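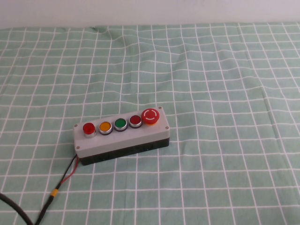 The five-button control box, with the emergency stop at the right-hand end of the row.

GUNDPORT PACKING SHED GETS ITS FIRST AUTOMATED LINE, AND THE CREW GETS THE BUTTONS

September 26, 2025

I've been writing the news releases for Pirent for a fair few years now, and mostly they're about new jar sizes. So please forgive a bit of excitement, because this one is about our own shed at Gundport, where 50 of us pack sauces, relishes and chutneys, and where the carton line has just gone automatic.

The new line is called Cellemari. It picks filled jars off the conveyor, sets them into cartons and stacks the cartons on a pallet. It was built for us by Chávez, an engineering firm that spent most of the winter asking our packers what drove them mad about the old way of doing things (plenty, as you'd imagine!).

Each station on the line has a control box like the one in the photo. We went back and forth over touchscreens, and the packers won that argument fairly quickly. Anyone who has tried to use a phone with relish on their gloves will understand. There are coloured push buttons in a row and a big red mushroom-head stop on the end that you can hit with the heel of your hand. Everyone on the floor has been trained to use it, me included, and everyone is allowed to. You don't need to find a supervisor first, and you won't be asked to justify it afterwards.

Now, the part people in town have been asking me about at the bakery. No jobs are going. We put that in writing to the crew before we signed with Chávez, and it holds for the life of the current site agreement. What does change is what people do all day. Palletising used to mean about 80 cartons an hour lifted by hand, and our sore-back list was longer than any of us liked. That lifting now belongs to Cellemari. The folks who did it are moving into line operation, quality checks and label changeovers, and 8 of them have already finished the operator course and gone up a pay grade.

It hasn't all been smooth. The first week of trials we had a pallet leaning like a tired fence post, and the line still gets fussy about our squat mustard jars, so those are being packed by hand for the time being. Some of the crew miss the chatter around the old packing bench as well. We've kept the bench, moved it up by the tea room, and the gift boxes will still be done there by hand in the lead-up to December.

Shifts stay at their current start times. The one difference is that each operator now swaps stations every two hours, which was the packers' own idea and has been popular so far – I'm told the labelling end has the better radio.

The line is running four days a week at the moment, with the fifth kept clear for cleaning, training and sorting out the mustard jars. We expect to go to full running once the busy season is behind us.

Local media are welcome to come through the shed and see Cellemari at work. Closed shoes are a must, and we'll lend you a hairnet and hi-vis at the door. Please get in touch with the Pirent office at Gundport to arrange a time.

About Pirent
Pirent makes and packs sauces, relishes and chutneys at Gundport for grocers, delis and farm shops.

ENDS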